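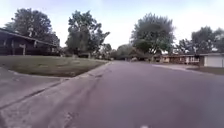

Prendik Shared Workshop Forum
Member Projects > Ground Vehicles
Thread: Semitz rover, curb following on residential streets

m_sengar
Posted Thu 26 September

This thread is opened to record the present state of the Semitz rover and to request comment from members before the next revision of the chassis. The project is carried out on bench 4 of the Prendik workshop, with final assembly in my garage in Bimurthorpe. Members who have followed the earlier thread will find that much of the drivetrain is unchanged.

The vehicle is a four-wheel platform with independent hub motors. It carries one forward camera with a wide lens, a small computer, and a Ferri motor board. The total length is 800 mm. The shell has been kept from the April build. No lidar is fitted, and none is planned within the current budget.

The objective is modest. The rover is to follow the side of a quiet residential street at walking pace, to recognize where the curb ends at a corner, and to stop there until the operator releases it. It is not expected to cross a street without permission from the operator, who walks beside it with a wired stop button.

Curb following is done entirely from the camera. A small segmentation network divides each image into road, concrete, grass and everything else. A line is then fitted to the boundary on the chosen side and passed to the steering controller. The network was trained on 868 hand-labeled images, all of them from streets within walking distance of my home. I am aware that this is a narrow set. 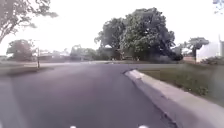
Approach to a cross street, with the curb turning away to the right.

The corner case has received the most attention. The fitted line is straight, and a curb that bends sharply leaves the fit with very little to work on. The current software compares the near part of the boundary with the far part. When the two disagree beyond a threshold, the rover is instructed to slow down and then to stop. The threshold was set by hand and I would welcome a better method.

Comments are requested on the following:

1. Whether the camera should be raised or tilted further down.
2. Whether a second sensor for the curb is justified.
3. Whether anyone has a spare Ferri board of the earlier revision, with the screw terminals.

Meenakshi Sengar

benchvise_ret
Reply 1

Thank you for the clear write-up. On item 1, I would advise tilting the camera down before raising it. A large part of your image is sky and trees, and the steering controller has no use for either. You are spending pixels on them in every cycle.

On item 3, I have one board with screw terminals. One of the mounting holes is damaged. You may have it at no charge if you collect it from the parts shelf, where I will leave it with your name on the bag.

n_girard
Reply 2

I must respectfully disagree with the previous reply on the matter of tilt. The distant part of the road is useful for heading. When the near boundary is worn or stained, the far end of the street remains the steadiest reference available, and a camera pointed at the ground loses it. On my own platform I lowered the view in the same manner and the steering became noticeably nervous. I restored the original angle after two outings.

If processing time is the concern, the upper part of the image may be cropped in software after the horizon has been estimated. This costs very little and can be reversed without a wrench.

I would also draw attention to driveways. Where a driveway apron meets the street there may be no curb face at all, and the concrete passes into the asphalt gradually. How does the software treat this? A fitted line that follows the edge of the apron would lead the rover toward somebody's garage.

Noémie Girard

m_sengar
Reply 3

I am grateful for both replies. The board will be collected this week.

The question about driveways is a fair one and I should have covered it in the opening post. At present, when the boundary moves away from the rover faster than a set rate, the controller disregards it and holds the last heading for a fixed distance. If the curb is found again within that distance, normal following resumes. If it is not found, the rover stops and sounds the buzzer.
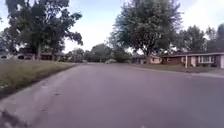 The fixed distance is the weak point of this arrangement. It is measured by the wheel encoders, and these are not reliable when one wheel runs over loose gravel. A single driveway is generally within the limit. Two driveways side by side are not, and I have had to release the rover by hand in that case.

The second difficulty is the surface itself. Stains, patches and worn bands near the edge of the asphalt are sometimes labeled as concrete. I have begun a second round of labeling with this in mind and intend to bring the set to 1,000 images, with the additions chosen mainly from streets with old repairs.

With regard to tilt, I will keep the present angle for now and try the software crop.

torquewrench_ap
Reply 4

I would like to offer a different view on item 2. A downward-facing distance sensor on each side costs less than a new wheel and would report the curb face directly, regardless of stains, shadows or faded concrete. Labeling more images will improve the result on the streets you have labeled. It will not help greatly elsewhere.

A vehicle of this size should also have a bumper switch in the stop circuit. I did not see one mentioned. The shop rules for moving platforms call for one on anything tested outside the building, and I would ask that it be fitted before the next outing.

m_sengar
Reply 5

The bumper switch is accepted without argument. It was removed in April when the front panel was recut and was not put back. It will be wired in series with the stop button.

I remain unconvinced about the distance sensors. They would see the curb only once the rover is beside it, and the corner behavior depends on seeing it in advance. I do accept that they could settle the driveway question, which the camera handles poorly. I am prepared to fit one on the right side as a trial, provided that somebody can suggest a bracket that clears the wheel.

torquewrench_ap
Reply 6

A bracket drawing is in the shared folder under Semitz, right side. The slots allow for adjustment in height. Please check the wheel clearance at full steering load before tightening, as I drew it from the April dimensions.

n_girard
Reply 7

If the trial goes ahead, please record the camera and the distance sensor on the same clock. I neglected to do so on my own platform and the two logs could not be compared afterward. I can share the small logging script I now use, if it would be of assistance.

m_sengar
Reply 8

Please do share the script. The bracket will be cut on Saturday morning if the saw is free.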